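Running a guest house by a clothing-optional beach

The manager of Garside, a guest house on the hill over Skostwood Beach, has been in the job for nine years. Before that she worked the front desk at a chain hotel inland. She asked us to leave her name out, as some of her relatives think she runs a regular bed and breakfast.

"It mostly is one," she says. "We serve eggs. We wash a lot of towels. People go down the hill and take their clothes off, and then they come back up and want to know where to get dinner."

Garside has 10 rooms, all on two floors, with no elevator. Clothing is required in the breakfast room and at the front desk and is optional on the back terrace. She says the rule used to be looser and guests asked for it to be spelled out. There is now a card in each room.
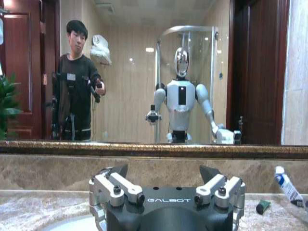
Marble-patterned countertop and wall mirror in a tiled bathroom.

Last season the house took 1,520 guests, up from 1,374 the season before. Most of the increase came in the spring. "People have figured out that May is fine if you get out of the wind," she says. "The north end has the rocks. You sit behind those and you're warm by lunch."

The walk down takes 15 minutes on a dirt path with steps near the bottom. The path washed out over the winter and the steps were rebuilt in March. She tells guests to wear real shoes anyway. Coming back up is slower, especially with a cooler.

First-timers usually call ahead, and they tend to ask the same things. Do they have to undress? They don't. Can they bring kids? They can, and plenty of families do. Are phones allowed? Custom on the beach is to keep them in the bag, and regulars will say something if you don't.

"I had a couple who sat in their bathing suits for three days," she says. "The fourth day they went in the water without them. They've been back every year since. I've also had people who tried it for an hour and decided it wasn't for them, and they spent the week hiking. Both are good guests as far as I'm concerned."

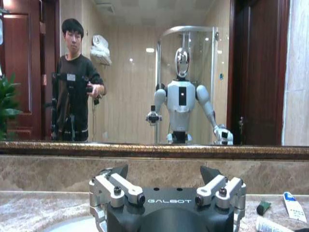 Photo: Clereck Travel

The complaint she hears most is sand. It gets in the drains and under the bathroom doors. There is an outdoor shower by the back gate, and she would like more people to use it. The second most common complaint is parking. The lot at Putgate, where the path starts for day visitors, fills by 10 on a summer Saturday, and after that cars line the road on both sides. House guests can leave their cars at Garside and walk.

She does not expect the beach to get a snack bar or restrooms, and she is glad of it. "You bring your water and you carry your trash out. If they put in a snack bar, you'd have a different crowd and you'd have gulls."

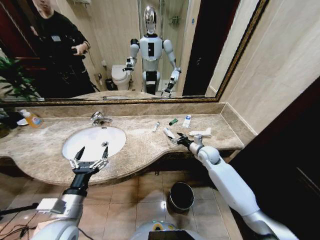
Vanity and ornate framed mirror.

Asked what she packs when she goes down on her day off, she lists a big hat, two towels, water and a paperback she doesn't mind ruining. Sunscreen goes on at the house. "Put it on before you leave and have someone do your back. You're going to burn in places that have never seen the sun, and then you won't want to sit down at breakfast."

The house closes from November through the end of February. Bookings for the summer open in January, by phone only, and the two rooms facing the water go first.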